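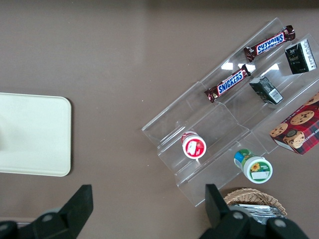
Wednesday, October 11, 2023

Bus shelter meeting last night, in the small room behind the library. Eleven of us, which is more than we had for the bypass. I took the minutes again as Elias Zein had left his glasses at home.

The county has written back at last. They will pay for the base and the drainage at the Kirkeck road stop but want the parish to find 910 pounds towards the shelter itself, and they want an answer before the end of November. Fouad Fakhoury thought we should say yes there and then. Ileana Ardeleanu wanted it put in writing who mends the thing when the glass goes, and she was right to ask, as the letter says nothing on it. It was left that she will draft a reply and send it round by Friday.

There was a long talk about which side of the lane it should stand. The school side has the wider verge but the water runs down there every time it rains hard. The other side is dry and has the hedge in the way. Anas Nimri has offered to cut the hedge back four feet if the owner agrees. The owner is Mrs Masri's nephew, who lives away, so somebody has to find his address. That somebody is me.

Home by half past nine. Cold pie and bed.
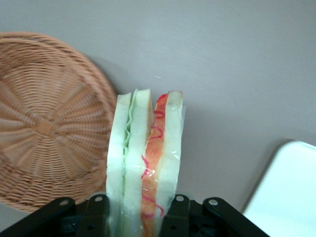

2 min read

Up early and wrote the minutes out while I still remembered who had said what. Left out most of the argument over the bench. For my own record, Yi-an Jin wants a proper seat with a back and Fouad wants one of those sloping rails, and it went on for a good quarter of an hour.

Walked up to the stop after breakfast to measure the verge. It is narrower than the plan shows, by a foot at least at the top end. The old timetable case has lost its door and the sheet inside is from before they changed the number. Two people waiting, neither of whom I knew. One of them asked if I was from the bus company and I had to say no.

Went on to see Mrs Masri. She was in, and gave me the nephew's address on the back of an envelope, along with a good deal about her knee. He is over at Kotasberg now. I wrote to him this afternoon, a short letter with a copy of the plan, and asked if he would ring me one evening.

Rain from three. I would have liked to go back and see where the water goes on the school side, but my boots are still at the mender's.

Elias rang at six to say he had found his glasses — in the car. He will do the minutes next time.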